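From: Anwara Marikar
To: reading group list
Subject: Re: chapter 4 and where to meet

Iker wrote:
> Did everyone get through chapter 4? I got stuck on the bit where she
> says lament is a form of prayer and then drops it for 32 pages.
> Also, are we at Sarnero again on Monday or has Lies moved us?

Quick one between meetings, sorry.

Yes read it, most of it on the train. I think she does come back to lament, but under "waiting" – see the Job section, second half. Its the same argument with a different name on it. Didn't convince me. Psalm 88 ends in the dark and she keeps wanting to switch a light on.

Paula, you had the Nedelcu commentary? Could you bring it. I'd like to check what he does with the last verse, my translation has "darkness" as the friend and hers doesn't.

Monday: still Sarnero, 5 pm, upstairs room. Lies has the key. Bring your own cup, there were almost none left last time.

Next book – Viorica wants the one on sabbath and work, I'd rather the short one on Jonah. The sabbath one is 500 pages and we'd be at it till August. Vote by replying to teh list please, not just to me.

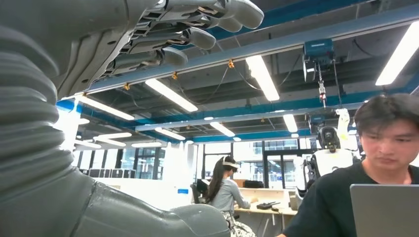
Gray hand and arm, high ceiling behind.

Iker, if you write up your question about Job's friends send it before the weekend so people can look at it. Even half a page. I can't print anything this time.

Got to run,
Anwara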